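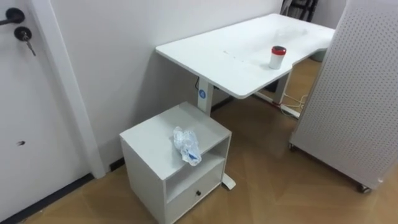
Flarkirholm, December

How does a robot pick up a cup? A guide for young readers from the Cheema Learning Center

A cup with a red lid stands on a white desk. A crumpled plastic bottle lies on top of a small cabinet next to it. A person could pick up both in a few seconds and would probably be thinking of something else at the time. For a robot, the cup and the bottle are two separate problems, and the bottle is the harder one.

The Cheema Learning Center tests robot hands in rooms that look like parts of a home or an office. This guide explains how the tests are done and what our engineers look for.

What is a gripper?

A gripper is the part at the end of a robot arm that takes hold of things. It does the job of a hand, although many grippers look nothing like one. Our engineers are comparing three kinds.

The first kind is called Mutinach. It has two stiff fingers that slide toward each other, like the jaws of a wrench. The fingers have thin rubber pads on the inside.

The second kind is called Endham. It has soft fingers filled with air. When a pump pushes in more air, the fingers curl inward and bend around the object.

The third kind is a suction cup. It presses against a surface, a pump draws out the air, and the object is held in place. You may have seen a hook that sticks to bathroom tiles. It works in a similar way.

Why a cup is easier than a crumpled bottle

Look at the shape of a cup that is standing up. It is a cylinder, so it is round all the way around. A gripper with two fingers can come at it from the left, the right or the front, and the sides will feel much the same. The robot's computer can also make a good guess about the side it cannot see.

A crumpled bottle has no tidy shape. One part may be flat and another part may stick up in a ridge. If the fingers close on a ridge, the plastic can fold and the bottle can slide away. A suction cup has a different difficulty. It needs a smooth patch so that no air leaks in under the edge, and a crumpled bottle may not have a patch large enough.

Clear plastic also causes trouble for cameras. Light passes through it and bounces off the folds, so the camera sees the surface underneath the bottle as well as the bottle itself. A label or a colored cap is helpful because it gives the computer something solid to find.

"The first time we tried a clear bottle, the arm reached straight past it," said Kerstin Lammers, who leads the gripper tests. "The camera had reported that the top of the cabinet was bare. We spent the rest of that morning moving lamps."

Where the robot looks from

People have two eyes at the front of the head. Robots can have cameras almost anywhere, and the place matters a great deal. Our engineers compare two positions.

A camera at head height sees the whole work area. It can tell that the desk is beside the cabinet, that a door is nearby, and that the path across the floor is clear. When the arm reaches out, however, the arm may block the view of the very thing it is reaching for.

A camera on the wrist travels with the gripper. It gives a close view of the object, but it cannot see much else. Try walking across a room while looking through a cardboard tube and you will understand the difficulty. (Please ask an adult to clear the floor first!)

Many of our tests use both cameras together. The head camera finds the object, and the wrist camera guides the last part of the reach.

What the controller does

The controller is the computer program that decides how the arm moves. It answers questions such as these: How fast should the arm go? When should it slow down? How hard should the fingers squeeze?

Squeezing is more complicated than it sounds. If the squeeze is too gentle, the cup slips. If it is too strong, the sides bend inward and the lid may pop off. Atif Tarar, who writes controller programs at the Center, begins with a very light squeeze and raises it a little at a time until the object stops slipping. He keeps a shelf of dented cups in his office.

The furniture matters as well. A desk that can be raised and lowered may be at one height in the morning and another after lunch, so the controller must never assume that the top is where it was before. A desk with a curved front edge allows the robot to stand closer at one spot than at another. A cup near the edge is easy to reach, but one careless bump will send it to the floor.

How a fair test is made

In a fair test, only one thing is changed at a time. If the engineers changed the gripper and the camera on the same afternoon and the results improved, they could not say which change had helped.

A single test at the Center follows these steps:

1. An engineer puts the object in its starting place.
2. The arm returns to its resting position.
3. The robot looks for the object and reaches for it.
4. The gripper closes and lifts.
5. The arm holds the object still while the engineer counts slowly to five.
6. The engineer writes down what happened, including any slip, bump or drop.

The steps are then repeated, many times over. The present comparison will include roughly 2,000 tries when it is complete, and 400 of those are set aside for crumpled bottles alone. One good lift might be luck. A long list of results shows how often the gripper can be trusted.

What has been learned so far

The stiff fingers of the Mutinach have done well with upright cups. The soft fingers of the Endham are slower, but they have dropped fewer bottles, and Ms. Lammers believes this is because they can bend to fit the folds. The suction cup is very good at lifting from above when a lid is flat. It has had a poor month with bottles.

These results may change. Seidu Addo is preparing a new set of finger pads with a rougher surface, and the bottle tests will be run again with those pads in place.

Try it yourself

You will need a plastic cup, an empty plastic bottle, a pair of kitchen tongs and a pair of thick winter gloves.

Crumple the bottle and place it on a table. Pick it up with the tongs ten times, starting from a different side each time, and record every drop. Do the same with the cup. Then put on the gloves and repeat both tests using only your thumb and one finger.

Which tool was better for the cup? Which was better for the bottle? Did closing one eye make any difference?

Words to know

Controller – the program that tells the arm how to move.
Cylinder – a shape with round ends and a curved side, such as a can.
Gripper – the part of a robot that takes hold of objects.
Suction – a pull made by taking air away from a space.

Teachers may request printed copies of this guide from Aqeel Lodhi at the Center's front desk.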